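5.3 Fitting the Trumberg strip curtain kit in a stock room

Read section 5.2 before starting. The rail must be fixed to solid wall or to battens. Plasterboard fixings alone will not hold the load.

1. Mark the rail line 11 mm below the ceiling, or below the lowest pipe or cable tray.
2. Drill at each mark and fit the plugs supplied in bag B.
3. Offer up the rail and drive the screws by hand. Do not use an impact driver.
4. Clear stock from both sides of the opening before hanging the panels. Crates may be stacked against the wall.
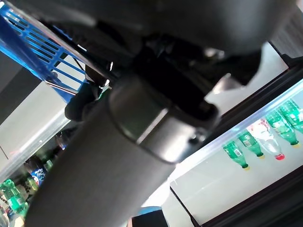
Fig. 9. Slotted crate, blue.

5. Slide the nine gliders into the rail and close the end stop.
6. Hook on the left panel first, then the right.

CAUTION: Do not hang any panel longer than 2000 mm from a single rail. Use the Dullasex double rail.

7. Check the drop. The hem should clear the floor by 5 mm along its full width. 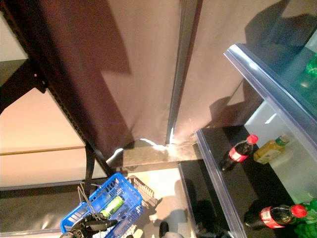 8. If the hem drags, move each hook up one pocket and check again. Both panels must be set to the same pocket.
9. Leave the panels to hang overnight before making the final adjustment.

NOTE: Fabric panels may be sponged with cool water. Do not bleach or tumble dry. Replacement hooks and gliders are ordered under the Sasau parts list, section 9.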